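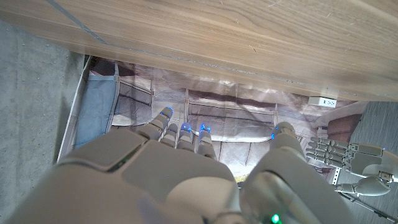 # Hanging pockets under the desk, keep or ditch??

**pocketlint_jo** · Oct 21, 2025

ok quick one, have to be out the door in a bit. Redoing the work room at Hedar and trying to get stuff OFF the floor and off the desktop. So it went under. Fabric organizer, the beige/brown printed kind, rows of stitched pockets, hung below the desk panel. One pocket on the left is a blue-gray, kind of like that one best, dark enough that dust wont show.

Problems:

- it sags. Not everywhere, in places
- fabric wrinkles and I can't tell if thats the load or just how it is
- outlet is under there too, just below the edge on the right, and I want to be able to reach it without crawling

Floor is bare concrete on the left so anything that drops out of a pocket rolls forever. Already lost a jar lid.

Also have a big printed sheet to deal with, see further down, one thing at a time.

What do people put in theirs? Do I keep it?

---

**grommet_and_sons**

Ditch. Had one. You forget whats in the bottom row after a week and then it's a museum. Drawer unit on casters, done.

---

**marthastitch**

nooo keep it. Casters on concrete sound like a train. Fabric is quiet and it doesnt bang your knees.

Sag is almost always the top hem. Maker puts one line of stitching up there and hangs the entire weight off it. Fold a strip of webbing into the hem, stitch top and bottom of the strip, hang from the webbing. I did mine with leftover bag strap and it's been fine since April.

What's it hung with? Screws, hooks, tape?

---

**pocketlint_jo**

adhesive hooks. 4 of them. I know

---

**marthastitch**

lol ok well there's your sag

---

**grommet_and_sons**

Adhesive hooks under a desk, with power cords nearby. What could go wrong. Use screws, short ones, measure the panel first so you don't come up through the top. Washer behind each one or the fabric tears round the head.

---

**twelvedrawers**

measure the panel is good advice and I did not follow it once. Little metal point right where your wrist goes. Filled it with a wax stick, you can still feel it

on what goes in them: light and flat. Envelopes, sandpaper, rulers, masking tape, spare pillowcase if its a guest room too. Nothing round. Nothing you'd be sad about dropping on concrete

---

**pocketlint_jo**

Mine right now: tape, envelopes, a tape measure (falls out), receipts, drawing pins in a tin. Pins were maybe dumb.

Anyone used the Yeon one? Saw it for $40, says stiff back panel, but the pockets look tiny in the listing

---

**hallcupboard**

Have the Yeon. Back is stiff, yes. Pockets are tiny, yes. Fine for pens and cards, a full roll of packing tape won't go in. Color is nice. I moved mine inside a closet door where it works much better. Under a desk you're always coming at the pockets from above and in the dark, so a stiff one is harder to open with one hand than a floppy one.

So I'd fix what you have.

---

**grommet_and_sons**

Or, drawers

---

**marthastitch**

Grommet we heard you

---

**grommet_and_sons**

3,247 posts on this board and not one time has anybody taken my drawer advice

---

**pocketlint_jo**

Screws it is then, will do the webbing too if I find some. Any trick for seeing what's in the bottom row? I was going to label but printed fabric, label just dissapears into the pattern.

---

**twelvedrawers**

white cotton tape, permanent marker, couple of stitches at each end. Dont use iron-on, it lets go at the corners and picks up fluff

or do it by color. you already have the one blue gray pocket. put the stuff you reach for most in that and only remember one thing

---

**hallcupboard**

Seconding the one-pocket idea. Also leave the pocket nearest the outlet empty. You'll want the hand room for plugs, and a stuffed pocket leans on them. My sister runs hers with the cords coming down through a gap between pockets and it's a mess every time she moves the desk.

---

**grommet_and_sons**

Agree on the outlet, for the record. Fabric well clear of it. I'd shift the whole organizer left a bit if there's room. And get the extension block up off the floor if you use one, screw it to the underside by the wall.

---

**pocketlint_jo**

Ok did it. Screws in, washers, moved it over some. No webbing yet. Top hem already straighter. Pins went in an actual box before anyone says anything.

Second thing. The sheet. Big print, photo of a room, light beige and gray walls, trim, paneling, theres a little red and white sign up near one side. Want it flat and on the wall over the desk. Problem is it's creased to death. Folds all over, and it's got a slight sheen so every crease catches the light. Kulteo print shop quoted me a reprint and the price made me laugh, so would like to save this one.

Iron? Books? Steam? Not sure if it's paper or that papery plastic stuff, no label.

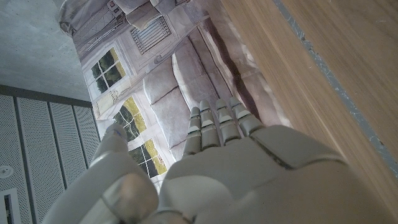
Nassoro Wanyama: do a corner test before any heat. Wet fingertip on the back, at the edge where it won't show. If it darkens and goes soft it's paper, if the drop just sits there it's coated or plastic and an iron on anything above the lowest setting can ruin it. For plastic, roll it against the crease around a fat tube, tie loosely, leave it a few days in a warm room. For paper, damp the back very lightly, blotter each side, board on top, weight on the board.

---

**pocketlint_jo**

oh good, test first. Fat tube like what, carpet tube? Theres a flooring place near me throws them out

---

**marthastitch**

Carpet tube is perfect, wipe it down, they're dusty inside and out. Wrap a clean sheet round it first.

I disagree a bit on "a few days" though. Had a creased wall map, rolled it two weeks and the hard folds were still there. The soft crumples went, the sharp lines stayed. Don't expect miracles on the sharp ones.

---

**Nassoro Wanyama**

Agreed, sharp folds stay. If the surface has cracked along the fold the ink is gone from it and no pressing brings it back. You can touch it in with a pencil on paper. On plastic leave it alone.

---

**twelvedrawers**

mount it. get it reasonably flat, then foam board and spray adhesive, squeegee from the middle. half the creases vanish once its stuck to something

---

**hallcupboard**

Spray adhesive is forever, though. I'd never do that to the only copy. Magnetic poster rails top and bottom, the weight of the bottom rail pulls it down a surprising amount over a month. Hodomance ones are decent, felt strip inside so they don't bite the print. Mine's hung in a hallway, no complaints except the string.

---

**twelvedrawers**

its a poster of a room not the Declaration of Independence

---

**hallcupboard**

And it's not your poster!

---

**grommet_and_sons**

Think about where the light hits too. Over the desk with a window to the side = every crease lit up like a ski slope. Same print facing the window, light flat on, you'd hardly notice. Costs nothing to try it, bit of painter's tape at the corners and stand back.

---

**pocketlint_jo**

thats a good point, hadn't thought of that. Desk wall gets side light all afternoon. Opposite wall might be better, then I'd be looking at it when I come in instead of while working

Not glueing it. sorry twelve. Rails maybe. Heavy enough bottom rail for a sheet that size? Listing says 200 grams

---

**hallcupboard**

Should do for paper. For plastic I'd go heavier or slip a bit of flat steel bar in behind. Measure the width before ordering, I didn't and had to send the first set back.

---

**marthastitch**

Where are you keeping it in the meantime? If it's lying round crumpled it's only picking up more folds. Even just rolled loose in a corner. NOT in the pockets

---

**pocketlint_jo**

not in the pockets lol. Getting the tube tomorow. Webbing question tho, does it have to be cotton, I found some nylon strap off an old duffel

---

**marthastitch**

Nylon's fine. Melt the cut ends with a lighter or they fray, outside please, and use a heavier needle than you think. Go slow over the side seams where it's double thickness. I broke two there.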